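The Near Miss Belongs in the Report

Hilberg, 2024-06-27

In March, the two-arm gear assembly task at our Skeltwood laboratory was suspended after a handover between the arms went wrong. The second arm closed its gripper before the first had released the part, and neither controller registered a fault. The run was logged as a success. The error had occurred in simulation, and for that reason it was very nearly left out of the monthly safety report.

It is the position of this office that such an omission would have been a serious mistake.

Views from the simulated gear task, with the gripper fingers in the foreground:

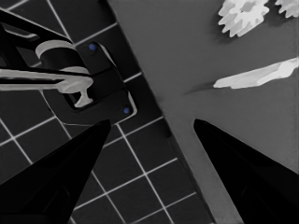
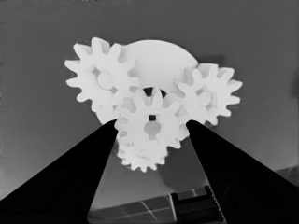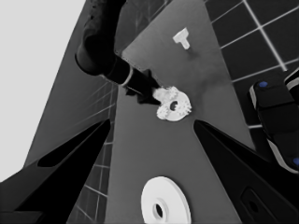 The argument for leaving simulated faults out of safety reporting is familiar. No hardware is damaged, no person is within reach, and the model can be reset in a moment. Engineers at Randcombe, our partner site, made this case in good faith, and they are correct that a simulator exists so that errors can be made cheaply. A reporting system that treats every dropped part as an incident will soon be ignored.

The handover fault was of a different kind. The condition that permitted it was a single line in the release check, which accepted a command to open as proof that the gripper had opened. The same check was scheduled for transfer to the physical cell. When the logs were reviewed, 16 runs showed the overlap, and 11 of them had been marked complete. On real arms, two grippers pulling on one rigid part can strip a joint or throw the part across the cell.

What failed was the definition of success. The task was scored on the final position of the parts, and the force between the arms was not scored at all. A policy trained on that measure had no cause to avoid the conflict. The review took 4 days, a modest cost when set against the repair of one wrist joint.

This office therefore recommends that any simulated fault be reported when it arises from code intended for physical equipment, and that the decision be made by someone outside the team that wrote the code. The Quintanilla site has followed a similar rule for 2 years. Its reports are longer than ours, and its engineers complain of the paperwork. Their complaints deserve an answer, and a shorter form is being drafted.

The task at Skeltwood remains suspended on physical equipment. Simulated runs have resumed with a measured release check in place, and the revised logs will be available to all three sites.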